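Esard 817 Gallery Media Player

Product code: 817-G4
Supplied by Vondolton

The Esard 817 is a rack or shelf mounted playback unit for video installation, projection-based performance and multi-channel sound work. It plays 4 synchronised video channels and 8 channels of balanced audio from a single cue list.

Playback
Outputs share one internal clock. Up to 2 units can be linked by network cable, with one set as leader. Cue lists are written in the Plinetti editor, included, and copied across by USB. Cues can be triggered by time of day, contact closure or MIDI. On power-up the unit loads the last saved list and starts at the first cue, so a work can be run from the gallery's lighting circuit.

Audio
8 balanced outputs on a multipin connector. Breakout cable sold separately. Level and delay are set per channel and stored with the cue.

Mounting
The unit occupies 2 rack spaces. For shelf or plinth mounting use the Stubbs bracket, which also covers the rear connectors. Leave the side vents clear. The fan can be set to low speed in quiet rooms; colour grading and playback are unaffected.

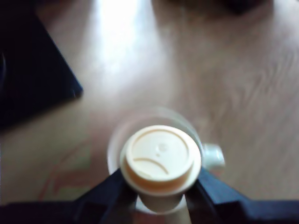 Cream plastic piece, round top on a narrower stem, with embossed arc and dot.

In the box
Player, power lead, USB stick with Plinetti editor, 4 locking video leads, printed manual.

Options
Stubbs bracket, grey or black
Audio breakout cable
Link cable

Warranty
2 years, return to Vondolton. Hire units are checked and wiped between bookings. The December hire period closes early; contact the hire desk for dates.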